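To register your group for the open day walk in April, please follow the steps on this page. The form is short, but you should prepare everything before you open it, as it does not save your answers.

1. Write the name of your organization and of one contact person.
2. Choose the route: Dondisard (5 km) or Hotano (13 km).
3. Send the form to Kristine Cabrera. She will confirm the place by e-mail.
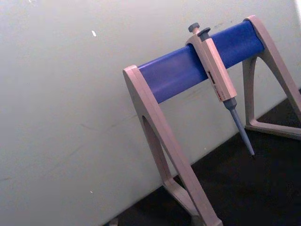 Groups which also want to show their project at the finish in Zirar must fill in the second part of the form. Each group receives one table, and it is allowed to bring 2 small objects from the daily work. A pipette stand like this one, with the blue bar between two supports, is a good size – posters on big frames are not. Write the objects in the field "Exhibits" and bring them to Rhea Dumlao before the walk starts.

If your number of walkers changes, please do not send a new form. Reply to the confirmation e-mail and write only the new number. The bus back to Bautista leaves from the finish at 2 p.m.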